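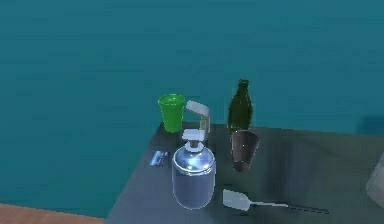 [jarness-dance] Hall hire and the adult tap class from December

Date: 1 July 2019
To: jarness-dance list
Subject: Re: Hall hire and the adult tap class

Replies to the two questions are below the quoted message. I have left the rest of it in so people who joined the list recently can follow.

> Hi all,
> The hire at the Satti Street hall is going up and I gather the floor
> is being resanded in December. Does that mean the adult tap class
> stops altogether for the month, or does it move? I've paid for the
> full block and would like to know before I book leave.
> Also, is the end of year show still at the Kimo, and do we have to
> sell our own tickets again? Last time I was left with nine of them.
> Tap class, back row

The tap class moves. We have the upstairs room at Prisik for the whole of December, same start time. It holds 24 dancers, so the tap class will fit but the combined warm-up with the jazz group won't. Jazz will warm up on their own in the small studio downstairs.

The Prisik floor is sprung timber with vinyl over it. Taps are allowed, but check your screws before you come. A loose one will mark the vinyl and we have to pay for the damage. Street shoes come off at the door.

If you have paid for the block, nothing changes and you don't need to do anything. If you can't get to Prisik, write to me off list and I'll carry your December classes over to the new year. I can't do cash refunds on part of a block.

On the hire: the Satti hall is going to $349 a month. We can cover that until the end of the year without touching class fees. After that I expect fees will go up a little, and I'll post the new rates here once they are settled.

The show is still at the Kimo. It seats 120 downstairs and we are not opening the balcony. Tickets will be sold through the theatre box office this time, so nobody has to take a bundle home. Each performer can reserve two seats ahead of general sale. Send me your names for those in one email, please, and not on the list.

Costumes for the tap number are black trousers and your own coloured shirt, no logos. The theatre programme goes to the printer early, so tell me if your name was misspelled last year.

Still wanted: a portable speaker that runs on mains power, for Prisik. The one up there cuts out.

Class coordinator, Jarness Dance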